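Progress report to the Grarum fund
Project: Helping hands for ward and shop-floor chores
Reporting site: Pridamport
Dec 6, 2023

1. Purpose of this report

The grant asks us to answer one plain question: which small chores can a machine take over from ward and shop staff today, and which can it not? We were asked to write without big promises, and we try to do so. This second report covers the work since April.

2. Chores on the list

The list which we agreed with you has 29 chores. Most of them are boring ones, such as folding towels, filling a shelf, wiping a counter and bringing an empty wheelchair back to its place. Each chore is tried 200 times before we give it a mark. The marks go from 1 to 4, where 4 means that a staff member may leave the machine alone with the chore.

At present no chore has the mark 4. Folding towels has 2, filling a shelf has 3 when all boxes are of one size, and wiping a counter has 2.

3. The wheelchair chore

We gave most of our hours to this chore, as the Jincombe clinic put it first on its wish list. For a person it is a very light job. For the machine it has several parts, and each part can go wrong: come to the chair from behind, find the two handles, close both grippers, push with equal force, stop, let go.

The grip itself is the part we now trust most. Both handles have to be held before any pushing is allowed, and the program refuses to continue if one hand reports no contact. 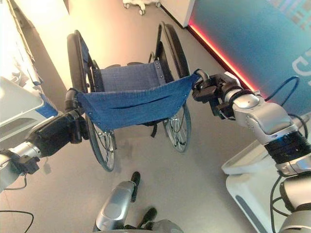

Hoshino asked at the last review meeting whether a simple motor fixed to the chair would not do the same job for less money. For a clinic with few chairs, all of one model, we think it would. Our answer is different where the chairs are mixed and old, and where the same machine must do another chore after this one. We agree that we should compare the two costs in the final report, and we have added this to the plan.

Pushing in a straight line is acceptable. Turning is still weak. If one arm pushes a little later than the other, the chair begins to swing, and the machine corrects too strongly. We have lowered the speed, which helps, but a nurse would lose patience with it.
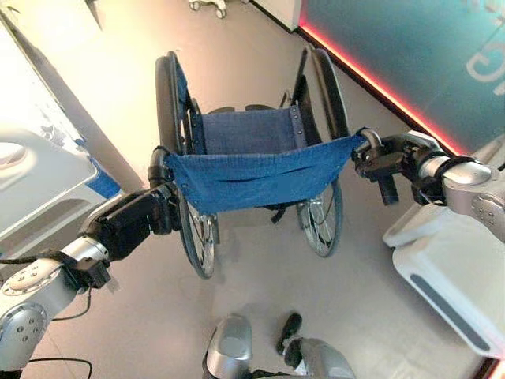
One of the ward staff remarked that she does not mind a slow machine, only a machine she must watch. We found this very useful. Until now we measured mainly the time per chore. From the next period we will also write down how many minutes a person had to stand near.

4. What is not working

Folding and unfolding the chair is not yet started in earnest. The brakes are also open: the machine cannot yet tell if they are on. Carrying a person is outside this project and will stay outside.

5. Money and next steps

We have 900 euros left in the line for spare parts and ask your permission to spend it on softer finger pads. The wheelchair chore will then be tried again on a floor with a door sill, followed by the counter chore with a new cloth holder. We would also like to move two shelf chores to the next period, because the new boxes came late.

Please send your remarks on the cost comparison before we begin it, so that we use the prices you find fair.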